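Trultel Yard Runner: Buying and Planning Page

Outdoor carrier for lanes, perimeter tracks and the rough ground between buildings

Item no. 1946-L
Page updated 25 June 2026

The Yard Runner is a four-wheeled carrier robot that moves parts, tools and mail between buildings on its own. It was built for sites where the indoor carts give up at the door, and we're very fond of it! It drives on worn asphalt, packed dirt and gravel, it follows a wall or a fence line happily, and it doesn't need wires or markers in the ground. If you've been paying someone to drive a pickup back and forth with one box in the back, keep reading.

Start with the route

Most people call us about battery size or payload. Those matter, but the route decides nearly everything else you'll buy, so it's the best place to begin. Walk it from door to door before you fill in the quote form. Write down where the surface changes, where the lane gets narrow, and where other vehicles cross or park. A long lane between a wall and a fence is good news for planning. The robot has a solid edge on both sides to measure from, and there are few places for anything to come at it from the side.
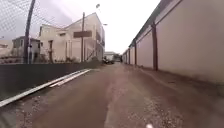 Surface wear is the next thing to write down. Patched asphalt with gravel on it is fine for the standard tires, though loose material will make the Yard Runner slow itself down, and that adds to your trip time. Līga Rebane, who does our route planning, asks customers to send her a short note on each stretch in plain words: smooth, patched, gravel, dirt, mud. She can usually tell you from that alone which wheel kit you need (and she'll tell you if you need the cheaper one).

What comes in the base package

- Yard Runner carrier with lidded cargo box
- Standard all-weather tires
- Front and rear laser sensors, plus one forward camera
- Charging dock and 20 feet of dock cable
- Remote stop button, two supplied
- Route setup for one route with up to 6 stops

Payload is 381 pounds with the standard tires. The mud tires don't change that figure.

Options worth the money

- Mud tire kit. Deeper tread and a wider wheel. Get this if any part of your route is bare dirt, even a short part. Ruts that look shallow to you can still pull a small wheel sideways.
- Litter filter. A software add-on that helps the robot judge small, flat things on the ground. Without it, the Yard Runner may stop for a scrap of paper and wait for a person to come and look. On a clean factory yard you can skip it. On an unpaved back lane with stones and weeds at the foot of the wall, it pays for itself fast.
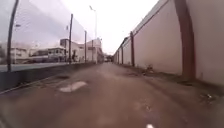
Budgeting for wet ground

Rain is where budgets go wrong, and it's easy to plan for once you know. The laser sensors can read standing water as a hole or miss it altogether, so we set a speed limit on any stretch that floods. Put those stretches on your route note. Shuzhen Zheng in our service shop also suggests setting aside money for spare lens covers - muddy spray is hard on them, and a smeared camera sends the robot home early.

Junctions deserve a line of their own in the plan. A carrier that has followed a wall all the way down loses that guide as soon as the wall ends, and puddles at the same spot make the job harder. For a route like that we recommend the Probert mast kit, which puts a fixed position beacon on a post or roof near the corner. One kit covers one junction.

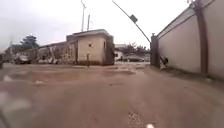
Wall end and junction, standing water on the road.

Prices

Base package: $1,946 per month on a lease, service included
Mud tire kit: one-time charge, quoted with your order
Litter filter: included in the lease when ordered with the mud tires
Probert mast kit: quoted per junction after the route review

The lease covers parts and yearly sensor checks. It doesn't cover grading, drainage or gravel, so if your lane needs repair, get that price separately and early. A load of gravel in the worst dip can save you a mast kit.

Ordering

Send your route note and a rough sketch to Marjan Hassanpour on the sales desk. Orders placed after the May price list went out use the figures on this page. Trial units can be booked for sites with a finished route note.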